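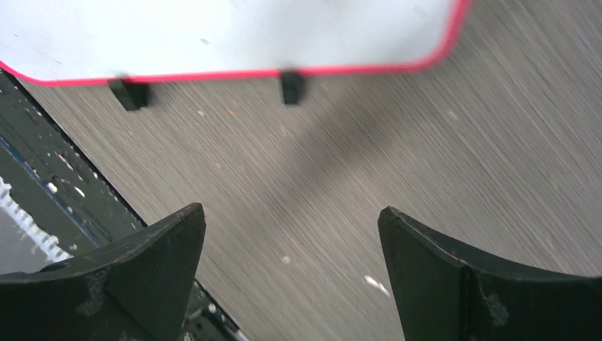

The floor

Ticket 700
Product: Pirkadell mailing lists
Opened: June 18, 2019
Status: Solved

Hello again, and thank you for being so patient with me on the phone this morning. As promised, I'm putting it all in writing so that whoever picks this up has the full story.

I look after the newsletter for the Curnholm choir. We moved over from Ivisine in March and I've been very happy with Pirkadell on the whole (the new editor is lovely!). When I bring in our list of members and friends, though, the file has 267 addresses in it and only 171 turn up. I get no error message, just the green tick and a cheerful "All done".

So far I've tried logging out and back in, using the other browser, and saving the file again under a shorter name. I also deleted the list and started afresh, which gave me the very same 171.

Reply from Pirkadell support
Thank you for such a clear write-up, it really does help. Could you open your file in a plain text editor and tell us what you see on row 172, counting the row of headings as row 1? We have a feeling there may be a stray quotation mark after the last address that came through.

Customer reply
Well, you were very nearly there! Row 172 was fine, but the one below it has a nickname with an opening quotation mark and no closing one. It must have been sitting there since the Ivisine days. I took it out, tried again, and all 267 came in. I've sent a test to myself and it arrived before the kettle had boiled.

One small wish, if you keep a list of them: a warning when the numbers don't match would be a great comfort. Please close the ticket, with my thanks to you all.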